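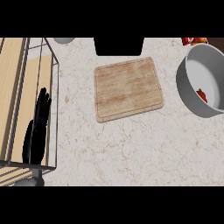
The simulated kitchen counter seen from overhead, with the cutting board in the middle and the tomato in its bowl on the right.

Setting up the counter cell in Varkden before a long run

If you've just been handed the kitchen cell, welcome! It's a friendly one to learn on, and most of what goes wrong with it goes wrong in the first few minutes, so take your time over them. I keep my own copy of these steps taped beside the monitor, and I still read it.

1. Load the counter layout and switch to the overhead view. Let the shadows finish drawing before you touch anything – the first render always looks a bit off.

2. Check the loose items against the task sheet. For the tomato task you want the board clear and the tomato resting inside the big gray bowl. If it has landed on the marble, reload the layout and let it settle again.

3. Look at where the hand is. The black fingers are hard to read when they sit among the wires of the dish rack, so I like to zoom in and go around them slowly. Any finger that passes through a wire means a bad start pose, and you'll need to load the saved one.

4. Open and close the hand 12 times with the arm held still. Watch the joint plot while you do it. A little wobble on the first close is fine, but a wobble that grows is a damping problem, and Hüsnü Işık wrote a very good note on that in the Mfaume folder.

5. Run 40 short trials and look through the failures by eye (yes, all of them, sorry). Once you're happy, set the full run to 400 and go get some lunch.

When you come back, save the log under the layout name and leave the start pose as you found it. Layout 103 has its own pose file, so please don't copy this one over it.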